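Moltley: Frequently Asked Questions

What is Moltley?
Moltley is our method for teaching a robot arm to handle things it has never touched, using play instead of scripted tasks. Reshma Ngubane and Janaka Pathirana started it, and we're having a great time with it!

Why a toy kitchen?
Toys are cheap, tough and wonderfully varied. One table gives us a pan, a spatula, a colander, a cup and some fruit, all with different shapes to grab.
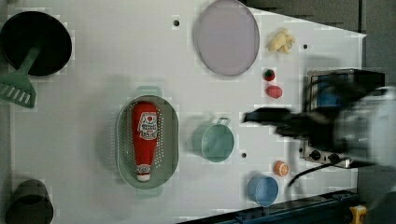
How much data did you use?
2,297 short episodes, covering 139 objects. We held 30 objects back for testing.

What does the wrist camera add?
Detail, right where the fingers are. The overhead view is great for planning a reach, but up close the wrist view shows the stitching on a plush ketchup bottle - even upside down.

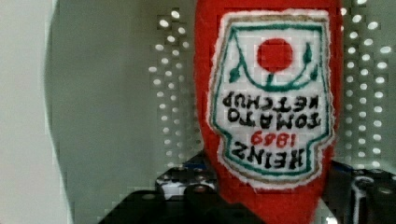
Training on both views beat either one alone in all three of our test rounds, and soft objects gained the most. We didn't expect that!

Can I try it?
Yes, please do - write to Hendrik Botha for the code.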